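Soup Night in Leseck, or How I Spent a Festival Standing in Line
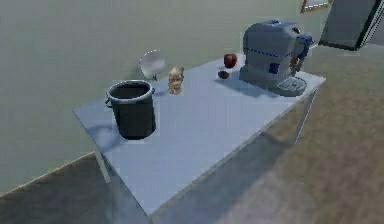
Last updated: Jul 9, 2025

I have been promising to write up the Leseck soup festival since I got home in April, and my notes are now so smeared that I'd better do it before I can't read them at all.

So, Leseck. It's a little river town, one long main street and a square at the top of it, and every spring they put out the winter (their words) by cooking all night. Each street has its own pot and its own recipe, and the streets do not share recipes. At dusk the church bell rings, the lights in the square go off, and the first ladle goes into the river "for the ice." Then everybody eats until the sun comes up. That's the whole festival! I loved it so much.

I got there on the slow train from Guveck, which takes 55 minutes and has no bathroom, so plan accordingly. I stayed at a guesthouse called Vigfúsdóttir, up a hill that looked very manageable on the map. It was not manageable with a suitcase. I counted the steps on the second morning while I was feeling sorry for myself and there are 196 of them, with one bench, and the bench was taken both times I needed it. Lovely place otherwise. Thick curtains, very good bread, a cat that slept on my coat.

You get a wooden token when you pay at the gate, and mine was number 293. I was weirdly attached to it by the end of the night. You hang it around your neck and each street burns a small mark into it when you've had their soup. I got nine marks. A kid in front of me had so many that she'd started on the back.

Some thoughts on the soups, from what I can make out of my notes:

The mill street one is sour, made with fermented rye, and it has a boiled egg in it. First sip I wasn't sure. Second bowl I was sure.

The one from the street behind the school was pea with smoked something. My note says "smoke!!" and then there's a stain.

Fish soup down by the bridge. Long line, 40 minutes at least, and they ran out two people after me. I felt guilty for maybe a minute.

There was also a sweet one with dried cherries and little dumplings, served after midnight, and the older people all sing before they'll let you have any. The song has a lot of verses. I hummed. Somebody handed me a sheet with the words on it, which was kind, but I can't read the language, so I held it and hummed.

A practical thing, and I wish I'd known it: bring your own spoon. They'll lend you a bowl at every stop, but spoons are apparently your own business, and I drank the first three soups straight from the bowl like a toddler before I found a stall selling them. Also wear real boots. The square is cobbled and by two in the morning a good deal of soup has ended up on it.

Before dawn the streets bring whatever is left up to the square and it all gets poured together into one pot. Yes, the fish and the cherries too. You're supposed to take one spoonful for luck and I did, and I'm not going to pretend it was nice, but the whole square was making the same face at the same time and I laughed until I had to sit down.

I missed the morning procession because I was asleep with my boots on. Next year I want to see it, and I want to try the onion soup from the top street that everyone kept asking if I'd had yet (I had not). If you go, the last train back to Guveck is earlier than you'd think, so book a bed.

Next post will be Andton and the lantern boats, once I find the other notebook.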